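Bonley House Wadside
Share Table FAQ

Last updated 1/25/26. Questions not on here, ask Khadija Amrani at the front desk or text the desk number in the lobby.

What is the share table?
Big white table in room 126, ground floor, past the mailboxes. You put down stuff you won't use, other people take it. Food, drinks, bathroom stuff. Free, no sign-up, no points.

Who can use it?
Anyone living at Bonley House. Also the Abdel Hamid building across the yard, since July. Your key fob opens both doors. If it doesn't, the desk can fix it in a minute.

When is it open?
7 am to 11 pm. Lights go off on a timer after that, so don't get stuck in there with your arms full.

What can I leave?
Closed drinks, cans, bottles. Boxed tea or coffee, dry goods, jars with the lid never opened. Whole fruit, as long as it isn't cut. Packaged bread and buns if the bag is closed. Shampoo, lotion, soap, full or nearly full is fine for those.

What can't I leave?
Meat, fish, anything cooked at home, anything that has to stay cold. No medicine. No alcohol. No knives, no glass with chips. And please no clothes, the clothes rack is on the second floor next to 424.

My yogurt is only one day over. OK?
Sorry, no. Needs a fridge and we don't have one in there.

Does the date matter on dry stuff?
A little past is OK on tea, pasta, rice. Write the date big on a piece of tape if the printed one is hard to read. People do look.

Can I leave part of a multipack?
Sure. Loose cans are good, most people only want one anyway. Tea bags or coffee sticks stay in their box please, loose ones end up all over.

Where do I put things on the table?
Boxes lying flat, bottles and cans standing up. Fruit wherever it won't roll. Keep soap and shampoo a bit away from open fruit if theres room. Keep the edge by the door free, coats catch on it.

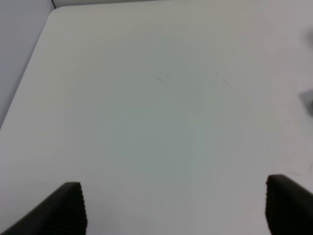
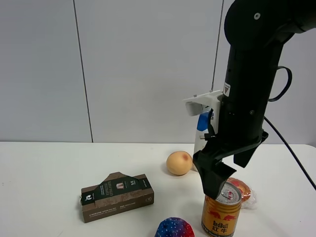
Gold Red Bull can, a peach-colored fruit, the brown box with the green sleeve, a bottle with a blue cap.

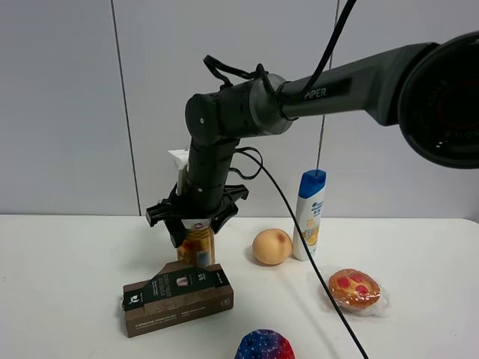 How long can something stay on the table?
Three days for fruit and bread, two weeks for everything else. After that the desk clears it. Whatever is still good goes to the pantry box in the lobby and the rest gets tossed.

Can I hold something for a friend?
Not on the table. Take it with you and hand it over yourself. Name notes get ignored.

Is there a limit on how much I take?
No number. Take what you'll use this week. If there is one shampoo, and you have two at home, leave it.

Something leaked, what now?
Paper towels and the spray are on the hook behind the door. Wipe right away, tea and juice stain the white top. Then throw the leaky thing out, even if it's mostly full.

What spray do I use?
The one on the hook. No bleach, no scrub pads, no scouring powder. Ziller, the shop that sold us the table, told us plain dish soap and warm water and it has worked fine so far. Dry it after or you get streaks.

Can I put a hot pot or mug on it?
Please don't. Windowsill is stone, use that.

Are there bags?
Usually. Paper ones under the sink. Bring back the sturdy ones, we went thru 593 bags last year and they are not free.

I have allergies. How do I know what's in something?
Read the label, that's all we can offer. Nothing without a label should be there. If you find one, bring it to the desk and they will toss it.

Is the share table the same as the pantry box?
Different thing. The pantry box is in the lobby, dry food only, and gets picked up. Share table stays in 126.

Can my kids go in by themselves?
Over 10 yes. Younger, come along.

I left something by mistake. Can I get it back?
If it's still there, just take it. If it's gone it's gone, desk can't chase it.

Can I borrow the table for a party?
No, it stays put. There are folding tables in the basement, ask at the desk adn bring your fob. Two days notice please.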